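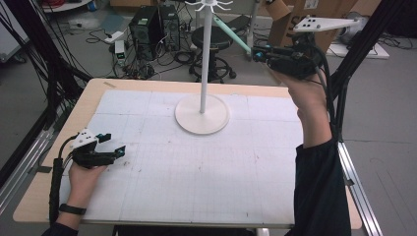 Page last changed: Sunday, December 13, 2020

Brelley Household Stores Newsletter
Item 3: Free-standing hook stands, loading and placement

Several readers have asked why an upright hook stand that behaves well on a worktop leans or falls once it is in daily use. The usual cause is uneven loading. A stand with a round base, a single pole and a ring of hooks at the top carries its whole load high up and away from the centre. With equal weights on opposite hooks the turning forces cancel. With everything on one side they add up, and the base is the only thing resisting them.

Load in opposite pairs. Hang the heaviest item first, then the item nearest to it in weight on the facing hook. Where the number of hooks is odd, leave the hook next to the heaviest item empty. Unload in the same order, so that the last two items removed are the lightest.

Base and pole
A stand tips when the combined centre of gravity of the stand and its load moves outside the rim of the base. Extra weight low down helps more than people expect. The Jumside 2241 has a hollow base which can be filled with dry sand through the plug underneath. Do not use water, as the plug is not a seal. The Udetti stand has a solid base and cannot be altered in this way.

Check the joint between pole and base every 2 months. On both models the pole screws in clockwise by hand. If it can be rocked after tightening, the thread is worn and the pole should be replaced. Glue is not recommended: it holds for a time and then lets go under a sideways knock.

Surface
Stand the base on something flat and reasonably hard. Thick cloth and foam let one side sink. Thin mats are acceptable if they lie flat and the whole base is on them. A base that overlaps the edge of a mat will rock. Keep the rim at least 60 mm from the edge of the table.

Cleaning
Wipe painted or coated hooks with a damp cloth and dry them before hanging anything. Scouring powder dulls the finish and in time exposes the metal on coated wire. Marks on the underside of the base are usually grit, and the same grit will scratch varnish. Lift the stand to move it.

Spares
Replacement poles for the Udetti are in stock at the Simiyu Road counter. Poles for the Jumside are on order and are expected in May. The two threads are different sizes and the parts cannot be exchanged. Please bring the old pole with you when ordering, as early Jumside stands used a shorter one with a coarser thread. Plugs for the hollow base are sold singly and fit all years.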